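A wall basket earns its place only if it takes things off the surface below it. By that measure, most small work corners are fitted backward: the storage goes up first, and the tabletop remains the default shelf.
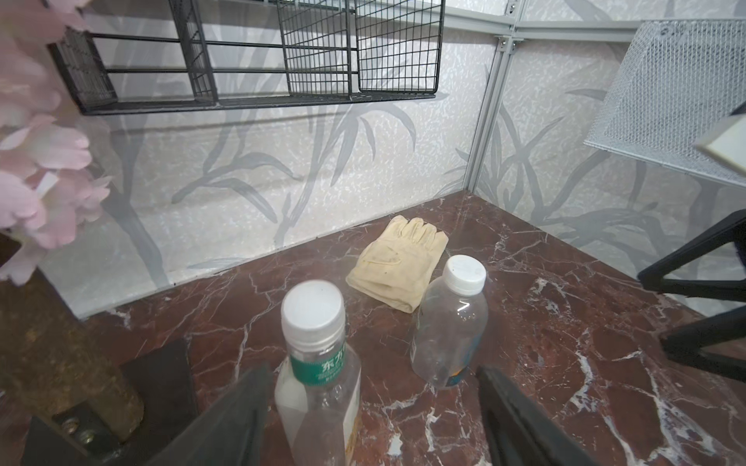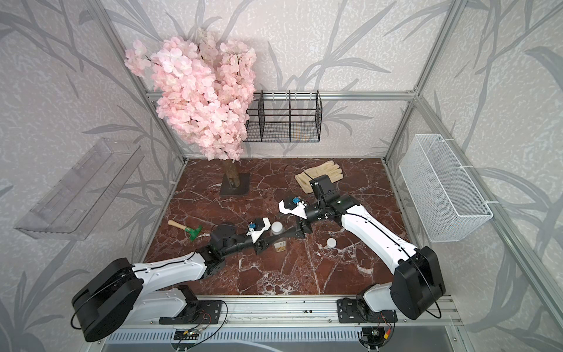 My rule is a fixed place for each item, within 70 centimeters of where it is used. Gloves go in mesh, bottles on a tray with a lip. Decoration should stand in a back corner or be left out. Ute Rieger prefers closed drawers. I find them slower to check.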